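Re: Wooden boards, oil or leave alone?

stesetti_kitchen
November 28, 2024
Well, the big meal is nearly here and I have finally pulled out my wooden board, the good one my aunt gave me in July, and it looks thirsty to me. I have been reading old threads all morning (with coffee, lots of coffee) and half of you swear by oil and the other half say leave it be. Which is it, friends?

Phan641
Oil it! I do mine every 2 months and it makes me happy every single time. Warm the bottle in a bowl of water first, rub it in with an old T-shirt, go have your supper and wipe off whatever is left.

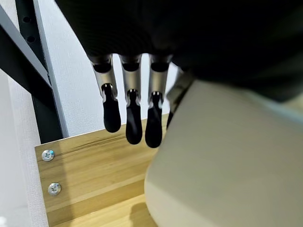

How long should a board sit after oiling before you cut on it?
Overnight, standing on its edge so both faces get air.

dronus
I'm going to disagree with Phan, kindly. Every 2 months is a lot for a board that only comes out for company. Mine has had oil 6 times in all the years I've owned it and the bread doesn't complain.

Phan641
But do you wash yours after every loaf? I do, and that's where the dryness comes from, I'd bet you a pie.

dronus
Just a dry brush for bread. Okay, you may have a point there, and I'll take the pie anyway.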